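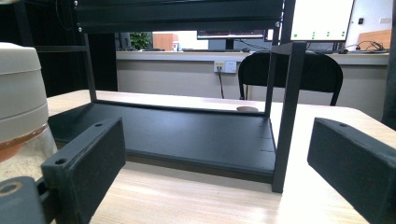 The jar with the white lid, at the left

Clamano wrote:
Hello all, hope everybody is keeping warm. I finally moved my spices off the windowsill, where my mother kept hers for as long as I can remember, and I'm wondering how long you all keep ground ones. Mine go at six months, but my sister says I'm throwing away good money.
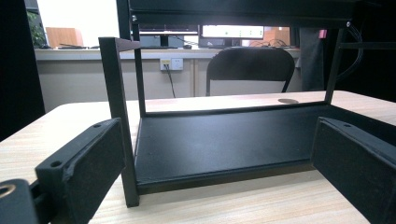 I should add that I buy small bags and grind the cumin and coriander myself, so maybe I'm fussier than most (my husband would certainly say so!).

Atdale replied:
I'm with your sister, dear. I had paprika in the cupboard for four years and it made a lovely goulash – you just use a bit more of it.
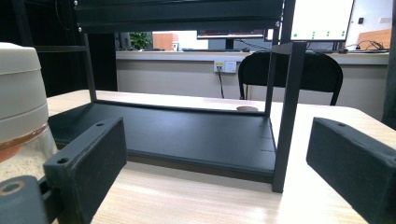
Whole spices I keep even longer. My nutmegs came with me through two moves and still smell like Christmas when I grate one.

Clamano wrote:
Four years! Oh, I couldn't. Old paprika tastes like dust to me, and doubling it only gets you more dust. Nutmeg I'll grant you.

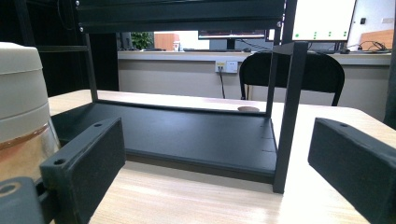

Deepak Vishwakarma
Moderator, Pantry and Storage

You're both a little bit right, I think. Red spices fade quickest in my kitchen, and I won't keep chili powder past five months in summer. Cloves and peppercorns I hardly worry about. Rub a pinch between your fingers, and if you have to hunt for the smell, put it on the shopping list.

Atdale replied:
Well, I rubbed my turmeric and now I have yellow fingers and no opinion. I'm still keeping the paprika.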